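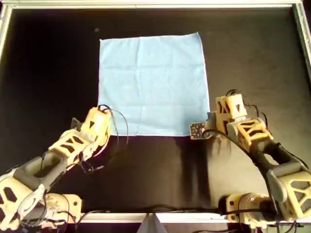

Blue cloth, laid flat, creases still in it.

2023-03-28

Indigo dip tests, cont. Vat from the Rengifo recipe, fructose and lime, 5 liters. Coppery skin on top this morning, liquid underneath yellow-green, so it's alive again. Smells ok. Raimonds thinks I'm stirring too hard and putting air in it, probably right. Slower from now on.

Cotton from the Turnetti roll, scoured yesterday with soda ash. Scour water came out brown like tea, more than I expected for stuff sold as ready to dye. Do the rest of the roll the same way before anybody cuts into it.

Strip A — one dip, 5 min, air 30. Weak, streaky along one selvage.
Strip B — three dips, same times. Decent mid blue.
Strip C — 11 dips. Very dark, rubs off on fingers even after the rinse. Too much, or the rinse was too short, can't tell wich.
Strip D — forgot to wet it out first. Blotchy. Kept it anyway, labeled.

Weighed out lime on the small scale, it drifts. Zeroed twice and got two differnt numbers. Using the old balance until someone looks at it.

Nayeli asked if we can match the Brestcombe sample. Their blue is grayer than anything here. Maybe a weak walnut bath after the indigo? She has hulls from October in the freezer, will bring a bag. Need the walnut bath below a simmer, last time it boiled and everything went muddy.

Stock: one jar of ground indigo left, lime fine, fructose low. Order from Nutville, 1000 g bag, the small ones cost nearly as much.

Vinegar rinse on B and C, then plain water till clear. Half of each strip goes in the window under card for the fade test, other half in the drawer.

Vat covered, lid taped. Feed it tomorow before the first dip, not after.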